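Nakivville Community House
Kitchen and Common Room Users' Meeting
Minutes, February 4, 2024

Chair: Olumide Ogunleye
Minutes: Lemlem Sisay
Apologies: Wolde playgroup

1. Previous minutes
Accepted with one correction. The cupboard key is held at the front desk, not in the kitchen drawer.

2. Toaster and breakfast bench
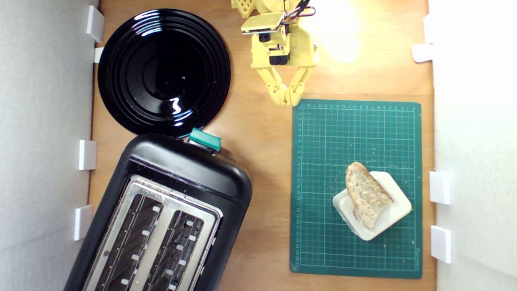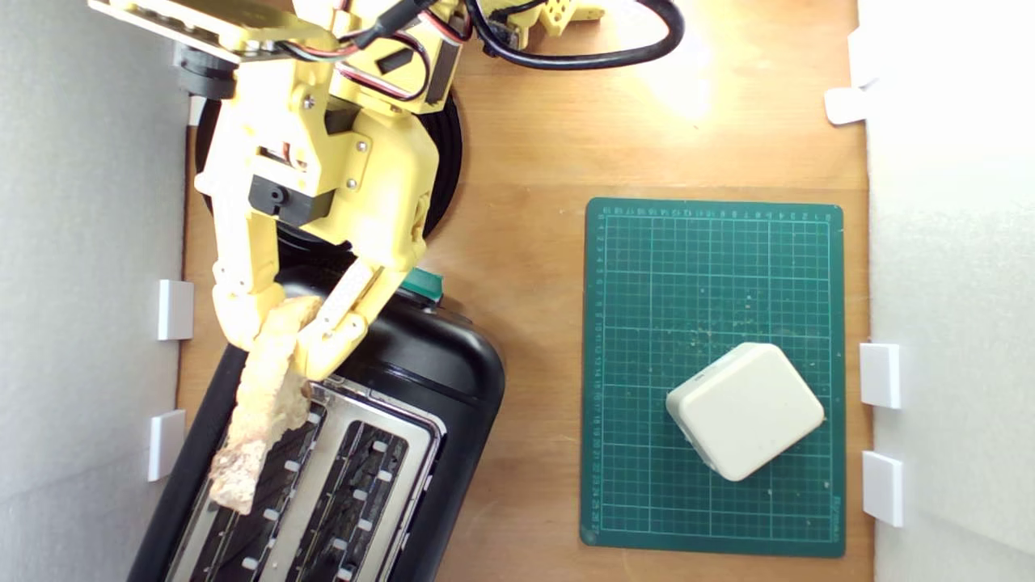

Olumide opened the item by asking whether the toaster should stay on the bench full time or go back in the cupboard after breakfast. Several people said it gets in the way when the bench is needed for craft. Lemlem pointed out that the two-slot toaster and the green cutting mat are now sharing the one wooden tabletop, and that crumbs will end up on the mat if the two stay that close. The breakfast group would like the toaster left out, as they start early and do not want to go looking for the key. The craft group would like the whole right-hand side kept clear for the mat.

Agreed: toaster stays on the left, mat on the right. Whoever makes toast wipes down both before leaving. The mat is to be brushed with a dry cloth and not scrubbed. It is not to be used as a bread board.

There was some discussion about a second toaster. A four-slot model from Zinix was quoted at $383 for the catering version. The meeting felt this was too much for the number of people who come to breakfast. Olumide will ask whether Clasov has anything cheaper and report back in March.

Lemlem asked that the crumb tray be emptied weekly. It was not clear from the roster whose job this is. Added to the breakfast group's list.

3. Plates and crockery
The black plate is to stay with the toaster for serving. Other plates go back on the shelf under the window. The meeting did not support buying a matching set. If anyone has spare side plates at home in good condition, they can be left at the front desk with a note.

4. Bread order
The standing order is 6 loaves a week. The breakfast group reports that bread is being left over during school holidays and running out in term. Agreed to keep the order as it is until the end of March and freeze what is not used. Loaves are to be labelled with the day they went into the freezer. Unlabelled bread will be thrown out.

A request for wholemeal was noted. Two of the loaves will be changed over from next week's order.

5. Money
Balance in the kitchen account is $658. Of this, $40 is set aside for tea towels and dish brushes. Lemlem has the receipts for January and will put a copy in the folder. The Wolde playgroup still has to pay its share of the cleaning supplies — Olumide to send a reminder.

6. Craft bench
The craft group asked for a second cutting mat so that two people can work at once. Olumide said the bench would not take another one with the toaster on it, and suggested the folding table in the common room. The group will try this for a month. Blades are to be put away in the tin and never left on the mat.

7. Other business
The common room tap is dripping again. Reported to the landlord, no date given.
The colour of the new bin lids was raised. Green is for food scraps and red is for general rubbish. Signs to go up.

Actions
Olumide — toaster price from Clasov; reminder to Wolde playgroup
Lemlem — January receipts to folder; bin signs
Breakfast group — crumb tray, freezer labels
Craft group — trial of folding table

Next meeting in March, date to be put on the noticeboard.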